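Ripening Fruit At Home: Which Tips Are Worth The Bother?

Filed under Kitchen, 2019-01-21

Every January the same list of fruit tricks does the rounds, and every January I wonder how many of the people passing it on have tried any of them. I've been through most of the list by now. A few work. Most are folklore with a nice photo on top.

The paper bag. Fine, this one holds up. Hard pears go in a bag with a ripe banana, you fold the top over, and you look at them every day. The banana gives off ethylene gas and the bag keeps it in. What I don't believe is the promise of "overnight". Mine have never taken less than two days, and a really stubborn Conference took six.

Burying them in rice. I used a whole tub of rice on this and got the same result as the paper bag, plus dusty pears and grains all over the worktop. Skip it.

The microwave. No. You get a warm, soft pear that tastes of nothing. Softening and ripening are two different things, whatever the video says.

Ethylene sachets and "fresh" discs. I bought the Ovow disc, which is meant to keep a fruit drawer going for 12 weeks. I put it in one drawer and left the other alone. If there was a difference I couldn't find it, and I was looking for one, having paid for the thing. The box had a 16 page leaflet in it, mostly about how to clean your fridge. Perhaps I'd have done as well just cleaning the fridge.

The Strömberg fruit bowl with the raised slats is sold on "airflow". It's a handsome bowl. Apples in it went wrinkly at the same speed as the ones in my old pudding basin. Buy it for its looks or leave it in the shop.

Wrapping banana stalks in cling film. Perhaps a day's gain, if you wrap each one separately and tightly. I can't be bothered, but I won't call it a lie.

How to tell when a pear is ready: press gently next to the stalk. If it gives a little, eat it today. Don't go by colour - plenty of green sorts stay green right through, and by the time the belly is soft the middle may well be brown. Don't squeeze the sides either, you'll only bruise it.

Once they're ready, put them in the fridge. It slows them down by a few days. Keep them away from salad leaves, which go limp and spotty in their company.

Lemon juice on cut pear does work, but half a lemon to a pint of cold water is plenty. Neat juice makes everything taste of lemon. The Anora powder does the same job for far more money, and it boasts of more than 2,000 happy customers, none of whom seem to own a lemon.

If you've missed the moment, stew them. Peel, core, a splash of water, lid on, low heat. Overripe pears need hardly any sugar, so taste before you add it. 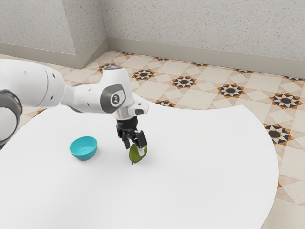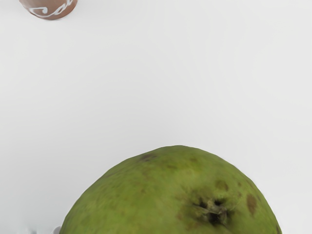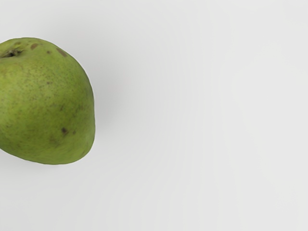

Green fruit on a white table top. Go by the feel near the stalk and leave the colour out of it.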